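**Mahfuz Samarakoon** · 30 juin

**1/** Bonjour à toutes et à tous ! On me demande régulièrement quelles règles nous suivons chez Dirora quand nous enregistrons des gestes de cuisine avec des pinces tenues à la main. J'ai longtemps répondu par message privé, un peu à la va-vite (pardon à celles et ceux qui ont reçu trois lignes écrites depuis le train), alors je déroule enfin tout ça ici, tranquillement, avec un thé.

**2/** Le point de départ, c'est un document interne de deux pages que nous appelons la fiche Tamiru. Elle a été écrite pour les couverts et la petite vaisselle, puis on l'a étendue aux lames, et c'est là que les discussions ont commencé ! Deux pages, ça paraît court, mais je vous assure qu'on a débattu de chaque ligne.

**3/** Première règle, celle à laquelle je tiens le plus : une lame ne change jamais de main en l'air. Si la pince gauche la tient et que la droite doit la reprendre, on la pose d'abord sur la table, on ouvre, on recule, et seulement ensuite on la reprend. Oui, c'est plus lent. Oui, on garde la règle quand même.

**4/** Deuxième règle : l'autre main reste à l'écart du tranchant tant que les doigts de la pince sont fermés sur la lame. On a tous ce réflexe de vouloir « aider » quand l'objet penche un peu, moi le premier, et il faut vraiment s'entraîner à laisser tomber. Un couteau sur une nappe, ce n'est pas grave du tout. On note l'essai comme raté et on recommence. 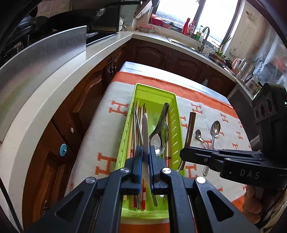

*Lame en céramique blanche tenue à la verticale, au-dessus du bac à couverts vert.*

**5/** Pour la céramique en particulier, on a ajouté un paragraphe. C'est une matière qui s'ébrèche facilement, donc pas de dépose brutale ni de lame jetée dans un bac avec du métal. On inspecte le fil avant chaque série, à la lumière du jour si possible. Au moindre éclat, l'objet sort du lot et on l'écrit dans le journal.

**6/** Côté décor, je défends les vraies cuisines avec leurs vraies nappes, leurs baguettes et leurs cuillères dépareillées. Un plan de travail trop sage donne des données trop sages ! Par contre on fixe la liste des objets avant la série et on n'en ajoute pas en cours de route, même si la jolie louche du tiroir vous fait de l'œil.

**7/** Le feu : plaques éteintes, gaz coupé, vérifié à voix haute par la personne qui tient les pinces. À voix haute, j'insiste. Ça fait sourire les nouveaux la première matinée, et en juillet ils le feront tous sans y penser.

**8/** Pour le rythme, on s'arrête au bout de 96 essais, pause obligatoire, et personne ne dépasse 300 essais dans la journée. Ces chiffres viennent de nos poignets à nous, je ne les présente pas comme une norme. L'équipe de Grenwood fait autrement et on s'en parle souvent, très cordialement.

**9/** Enfin le nommage, sujet ingrat que j'adore : chaque série porte un numéro, les ratés sont gardés avec les réussites, et tout incident est rattaché au numéro concerné. La série 2207 contient plus de chutes que toutes les autres et c'est devenu celle que je relis le plus quand je forme quelqu'un.

**10/** Je mettrai la fiche au propre courant juillet, une fois que les collègues de Stelora l'auront relue. Si vous avez une règle sur les lames qui manque ici, écrivez-la en réponse, je lis tout (lentement, mais je lis tout).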